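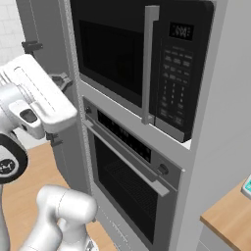
My neighbor in Prakby told me that there is no sense in learning to bake bread in a kitchen you are only renting, and that I would be wiser to wait until I have my own. I want to begin the talk with this remark. I have heard it in many forms, and for two years I believed it.

Slide 1. Title: Bread in a rented kitchen
Say good evening. Thank the library in Flunaddale for the room. Say that I am not a professional baker and that I speak slowly, so please raise a hand if a word is not clear.

Slide 2. The oven you did not choose
In a rented home the oven comes with the walls. Very often it is a wall oven with a microwave over it, and both are built into one tall cabinet. You can't move it, you can't change it, and the instruction book went away with a former tenant. So the first task is to get to know it.
Speak here about the oven thermometer. Mine was cheap and hangs from the middle rack. When I set the dial for bread, the oven was much cooler than it promised, and all my first loaves were pale. I thought that my dough was bad. It was only the dial.
(Pause. Ask who has an oven thermometer at home.)

Slide 3. The toast test
Cover one rack with slices of cheap white bread and toast them for a few minutes. Look which slices become brown first. Draw a small map and tape it inside a cupboard door, where the landlord will not mind. In my kitchen in Prakby the back left corner was the hot one. In the present kitchen it is the front, which I still find strange.

Slide 4. The basic dough
Read the amounts slowly, people will write.
Flour, 1,000 grams. This makes two loaves. Water, 700 grams. Salt, 20 grams. Dry yeast, one small spoon.
Mix in the evening, cover, and leave it on the counter overnight if the kitchen is cool. In summer it must go in the refrigerator, and I learned this when the dough lifted the lid and came down the side of the bowl.
Remind them: weigh the water too. Cups are different from house to house.

Slide 5. Steam without a special oven
Put a heavy pot with a lid into the oven while it heats. The dough goes in the hot pot, lid on for the first half, lid off for the second. Warn them about the handles! I have a mark on my wrist from February.
If they don't own such a pot, a metal tray on the bottom rack with a cup of hot water does fairly well. Never pour water on the glass of the door.

Slide 6. Flour
Here I always get the same question, so answer it before it comes. I use Girard flour for every day and Velter whole grain for one part in four. Other flours are good also. If you change the flour, hold back a little water at first and add it when you see how the dough behaves.

Slide 7. My notebook
Hold up the notebook. Since I began I have written down 148 bakes, with the flour, the weather, the time and one sentence on the result. Read two of the bad ones aloud:
"Forgot salt. Ate it with very salty cheese."
"Too long in the pot, bottom like roof tile."
Let them laugh and then say that 11 of the loaves were so bad that I did not serve them. The birds got some.

Slide 8. What goes with you when you move
The scale, the pot, the thermometer, the notebook. Also the habit of making the toast test in the first week. I have moved two times and the bread was good again after a few tries.

Questions
Possible: gas ovens (I have little experience, say so). Sourdough (yes, but it needs another evening). Baking in the microwave (I don't do it for bread, only to soften butter).
Leave the tasting bread until after the questions, otherwise everyone stands up. Bring a bread knife, the one in the library kitchen does not cut.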